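Questions I keep getting about the home server
Last tidied up January 2020

Since I started writing about Inach (my little file server, it lives under the stairs) the same questions keep landing in my inbox, so I've put the answers on one page. I'm a hobbyist, not a pro, so take it all with a grain of salt!

What is Inach, exactly?

An old office desktop I bought second-hand for 125 dollars. It came with no operating system and a very tired hard drive, which went straight to the recycler. I put in 2 new drives that mirror each other, so if one dies I've still got everything on the other one.

Why didn't you just buy a proper storage box?

I looked! The one I fancied was 378 dollars before you'd put a single drive in it, and I like fiddling with this stuff anyway. If you don't like fiddling, buy the box. You'll be happier and so will everyone you live with.

What does it run?

Plain Debian, no desktop. I log in from my laptop (that one's called Piltutar, and no, I can't remember where the names come from) and do everything in a terminal. I had a go at one of the fancy web dashboards in June and took it off again after a fortnight, I kept forgetting the password.

Is it noisy?

It was. The original fan had a nasty rattle that got worse every time the drives spun up. I swapped it for a bigger, slower one and now I only hear it when the rest of the house is dead quiet. Do check the plug on your fan before you order, though. I had to send my first one back.
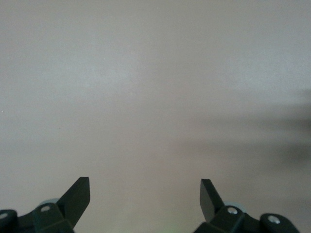 Plain grey, with a bit of shadow on the right.

How do you do backups?

Every night a script copies the important folders to a USB drive, and once a month I swap that drive with one I keep at my sister's place. Mirrored drives aren't a backup, by the way. Delete a file by accident and it's gone from both of them, ask me how I know.

How much have you got on there?

Mostly photos. There are 2436 scanned slides from my dad's collection, plus more music than I'll ever listen to. The slides are the only bit I'd really cry over.

Can I have your scripts?

Sure, the backup one is on the Zamow page, along with my notes on setting up the mirror. Change the folder names before you run it, please! They're set up for my machine and won't match yours.

Will you build one for me?

Sorry, no. I barely keep up with my own.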